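ok gripper upkeep thread, bc people keep asking what I do to the handheld between sessions. short version: not much, but every time

1/ fingers first. open and close it slow, 3 times, jaw empty. if one side lags the other, stop. its nearly always a finger screw, not the linkage. snug it, don't crank it, the plastic creeps

2/ tips. wipe, look for tears at the edge. mine get swapped at 200 grasps, worn or not. tried stretching a set in February and lost an afternoon to slipping mugs

3/ marker cubes. dry cloth ONLY. alcohol lifts the print and then the tracker loses one side halfway thru a close and you get garbage width

4/ width check. full open should read 88 on mine. was getting 42 last week with the jaw wide open lol. left cube had rotated a quarter turn on its mount. reseated, fine

5/ jaw open, both cubes on, straps on, ready to go
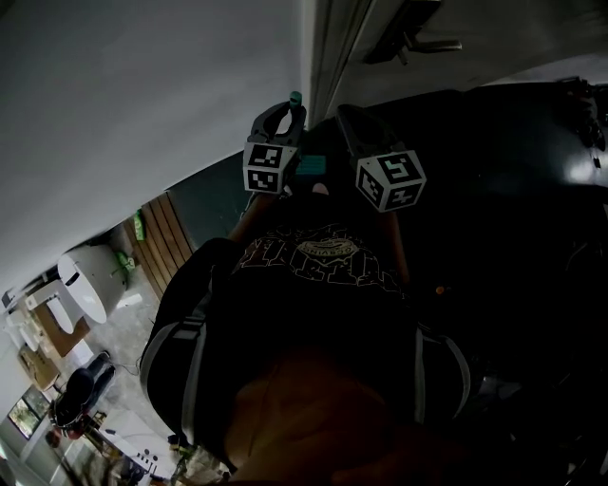
Lahcen El Sherbiny: do you redo the zero after a tip swap or only when a cube moves?

6/ both. new tips sit a hair thicker so closed isnt the old closed. takes a minute, just do it

7/ log it. tip swap, cube touched, new zero. Prorby sheet, second tab. future you wont remeber which session had the bad cube

will add the screw sizes when I find my notes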